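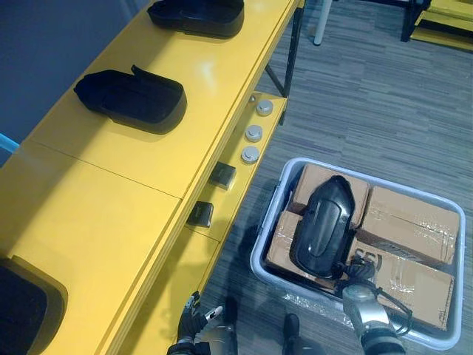

Flundadix Mirror Housing Sorting Table

The Flundadix table is supplied by Mitemen of Ludton to workshops and training rooms that handle exterior car mirror housings and similar molded shells. The wide upper surface holds the housings with space between them. A narrower stepped ledge along the front edge keeps caps, blocks and other small parts within reach and apart from the larger pieces.

Finish: yellow top and ledge, black metal legs
Top: joined panels, flat across the seam
Working height: 70 cm
Overall length: 281 cm
Installation: indoor, on hard floor or short-pile carpet
Order reference: Flundadix 281

Black plastic parts are easily seen against the yellow surface. Housings may be laid with the open side down. Parts with wet paint or uncured adhesive should not be placed on the table.

The table is delivered in 3 cartons and requires two persons for assembly. Leg bolts should be checked for tightness after the first week of use. The surface may be cleaned with a damp cloth and mild soap; solvents will dull the finish.

Mirror housings and caps are not included.

Replacement panels and legs are available through Rodrigues, normally within 8 working days. Inquiries regarding quantity orders should be directed to Ramiro Paredes, Workshop Furniture, Mitemen, Ludton. The showroom is closed on Saturday.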